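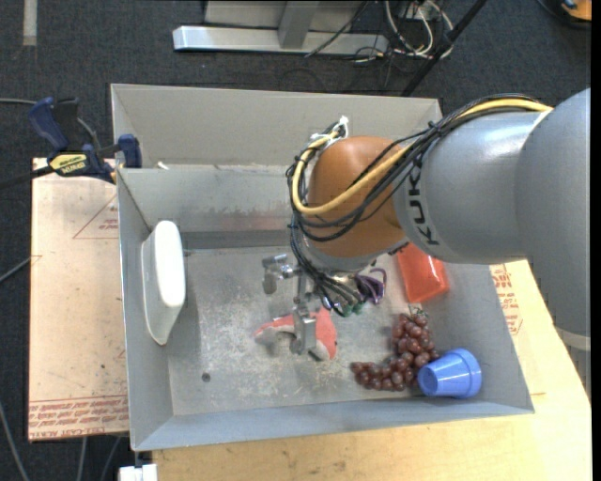 What does a robot need to know before it closes its fingers on an object it has never met before? Mostly two things: where the free space is, and how sure it can be about that. A new version of the grasp planning software Naltura, released in August by the small company Drivolach, tries to give the robot both answers at the same moment.

Until now, Naltura worked in two separate steps. First, the perception part divided the camera view into objects. Then the planner received these objects as finished shapes and looked for a good place to hold each one. When the first step made an error, the second step had no way to notice it. Two things that touched each other were often treated as one, and the planner put the grasp in the middle, between them.

In version 2 the borders between objects are no longer fixed. The perception part now sends several possible borders to the planner, each with a score, and the planner prefers a grasp that stays good under most of them. If no grasp is good enough, the software can propose a small push to separate the things before it looks again.

"The old program was too polite," says Sushil Awasthi, who leads the software team at Drivolach. "It believed everything it was told by the camera. Now it can say, I have a doubt here, let me choose the other side of the object."

The company tested the change with 621 grasp attempts in a metal bin. The mix was made difficult on purpose, with soft things, shiny things, cups lying on their side, bunches of grapes and containers pushed close to the wall. According to Awasthi, the number of attempts that ended with two objects in the gripper went down clearly, but the company will publish the detailed results only after a partner has repeated the tests.

Objects close to a wall remain the hardest case. The planner must keep the fingers away from the metal and also think about the wrist and the cables above it, which need more room than the fingers do. Naltura now checks the whole arm path together with a simple model of the cables. The model is a chain of short cylinders, and it is wider than the real cables — this costs some reachable positions in the corners, but the team prefers to lose a position than to pull out a connector.

Clear and half-clear plastic is the other known problem. Depth cameras often see through such material or give empty points, and the earlier software simply ignored these places. The new version marks them as "unknown" and does not let the arm move through them at full speed. Users can decide how careful the arm should be there, with a single value in the settings file.

The update also brings a tool named Larel, which records each planning decision and lets the user play it again on a normal computer, without the robot. For every attempt it shows which grasps were considered, which were refused and for what reason. Awasthi says his team wrote it first for themselves, when they were tired of reading long text logs after each failed pick.

Planning one grasp takes roughly 30 percent longer than before on the same computer. For a packing line this can be too much, so the old two-step mode stays available and can be selected for each bin separately. Drivolach says it is working on a faster scoring method but gives no time for it.

Shokri, a company that prepares mixed orders for small grocery shops, is the first outside user. It will run the new planner at one picking station, next to a station with the old one, and compare the stops that need a human hand.

Existing customers can install the update now. Calibration files from the last version can be kept, but the settings for gripper width have to be entered again, as the unit has changed from centimeters to millimeters. Larel is included in the normal license.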